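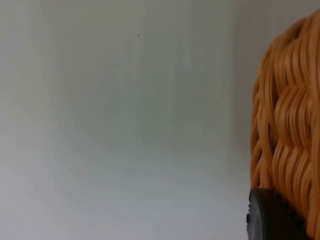 Tidying with the arm: settings for baskets and plain walls

A blank wall gives the wrist camera very little to hold on to. If the planner keeps reporting "position lost" near a pale wall, let it track the basket instead. In Femeo, open Perception, choose Anchor, and tap the weave. Any strong pattern will do.

Turn auto exposure off before you start. Glossy strands throw small highlights, and the camera hunts between those and the wall. I fix the gain at 44 and leave it there for the whole job.

Dust and pinholes can turn up as obstacles. Raise the minimum blob size until they drop off the map, then check that a pencil on the floor still shows.

Woven sides bulge, so a box-shaped model will be wrong at the middle. Use the barrel shape, or scan the basket slowly from two sides. Gaps in the weave come through as holes in the depth map – tick Fill Small Holes and scan again.

Come in slowly. I cap the last part of the approach at 44 millimetres a second and set the finger to stop at first contact. Save the cap with the basket, not with the room, or it will be lost when you rename the room.

If the path planner gives up, raise its limit from 400 tries to 714. Beyond that it just takes longer to fail, and moving the start pose further from the wall works better.

Error 1607 means the gripper model and the camera offset were saved at different times. Save both again, restart the planner – not the arm – and run the approach once with the basket empty.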